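Workshop notebook, Jul 20, 2025

Sunday, so the building is quiet and I can hear myself think. Wanted to get the folding sorted before the next lot of washing comes through, mostly so I can stop moving piles from one surface to another and pretending that's progress.

Carried on from where I left it in April, when I'd decided the big fold board was more trouble than it was worth. I still think so. It gives you a lovely rectangle if the piece goes on straight, and a lovely crooked rectangle if it doesn't, and half the time I was smoothing things by hand on the board anyway. So: flat table, no board, fold in half, fold again, on to the pile. The speckled top is nice to work on, by the way. Slippery enough that a knit slides when you want it to, though it does make it harder to spot bits of lint (I keep going after flecks that turn out to be part of the pattern).

Layout today is finished pile on the left, unfolded stuff in the clear bin on the right, working space in the middle. I tried it the other way round first and kept reaching across myself. The bin could do with being bigger, or I could do with putting less in it.

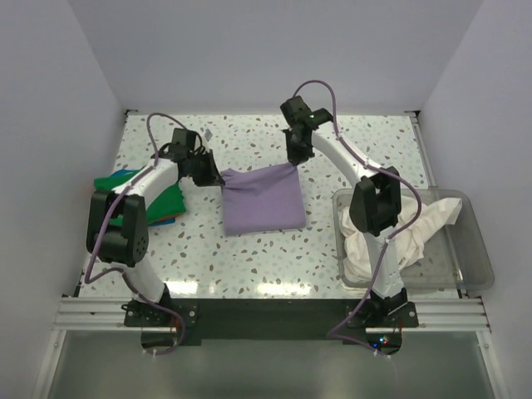 Lavender piece in the middle, folded to a square. Green and teal already on the pile, white still in the bin.

The square is fine! I'm pleased with the square. What I'm less pleased with is the top edge, which goes soft and wrinkly as soon as it's held by the corners. I'd been blaming the folding, but I now think the damage is done earlier, in the spin. All the knits in the last load went through at 800 and they come out with creases set into them that no amount of patting will shift. I'm going to run the next lot at 600, same 40 degree wash, same Plarine liquid, and change nothing else. Last time I changed the liquid and the spin on the same day and learned precisely nothing, see the cross page in April.

Note on the liquid while I'm here. Plarine is all right. The Landis powder we had before left a chalky bloom on the dark things and I don't want to go back to it, even though there's a whole tub under the sink. If anyone wants it for floor cloths, please take it. Please.

Next thing was whether to smooth before the first fold or after. I've always done it after, out of habit, one sweep from the fold to the hem. Trouble is that by then you've got a double layer and the bottom one does whatever it likes.

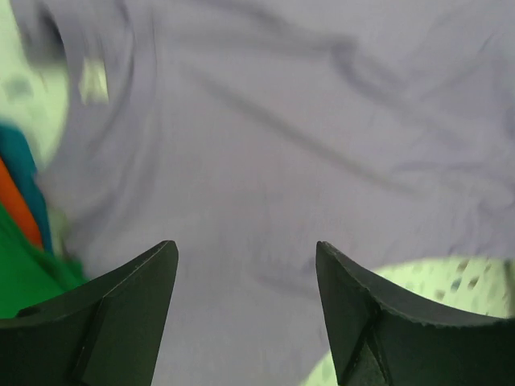 Smoothing first is slower, and I've been putting off admitting that it's better. My old routine assumed that small wrinkles would work themselves out under the weight of the pile, and the small ones mostly do. Long ones don't. The lavender has a crease running right across it on the diagonal, down towards the right, with a band of looser wrinkles above it, and that sort of thing just gets pressed in harder if you fold over the top of it. A diagonal is also the worst direction to sweep out, as you end up pulling the knit along the bias and then the sides don't match. What seems to work is to lift the far edge, let it drop, and only then smooth outwards from the middle, with a flat hand and hardly any pressure. Did it twice on a spare from the Rindov batch and got it flat both times. Did it a third time while thinking about lunch and got a new crease, so it isn't foolproof.

Other small things, in no order:

Fold to the seam and forget the edge. I keep telling people this and then ignoring it myself. An edge that's been through the wash a few times wanders, but a stitched line stays put, and if you line up on the stitching the finished stack sits square. Well, squarer.

Sleeves and loose flaps have to be tucked before the second fold. I know it's obvious. I still had one poking out of the side of a finished piece and had to undo the lot.

Thick things at the bottom of the pile, slippery things nowhere near it. There was an avalanche.

White last, on a freshly wiped table. Got the cloth out and did it properly, corners too.

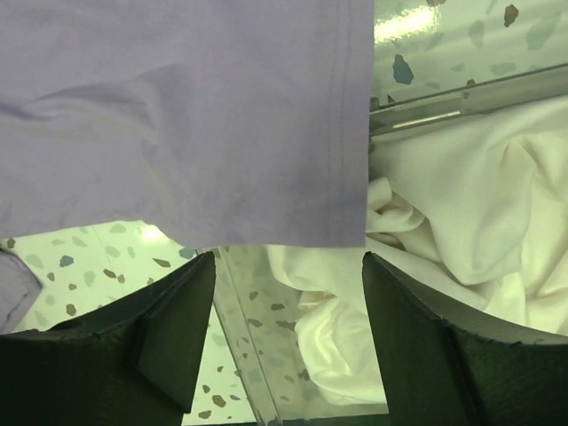

Double line of stitching down the side, hem hanging nice and straight. Crumpled white heap still to do.

That side seam is the one to use as the guide. I'd been going by the opposite side for no reason I can remember.

The white stuff is going to be its own job. It's been sitting scrunched up too long and I don't think smoothing alone will save it, so it may want the steamer. The steamer is the Szulc one and it's been spitting since I refilled it from the tap, so descale that first, or it'll leave marks and I'll be washing the whole lot again. There's descaler on the shelf by the door, behind the pegs.

To do:

Spin at 600, compare with the 800 pieces side by side, same table, same light.
Descale the steamer. Run a tank through on to a rag before it goes near anything white.
Find a second bin, or stop filling this one over the top.
Put the fold board up on the high shelf. It can stay there.
Lint roller is nearly finished, get two.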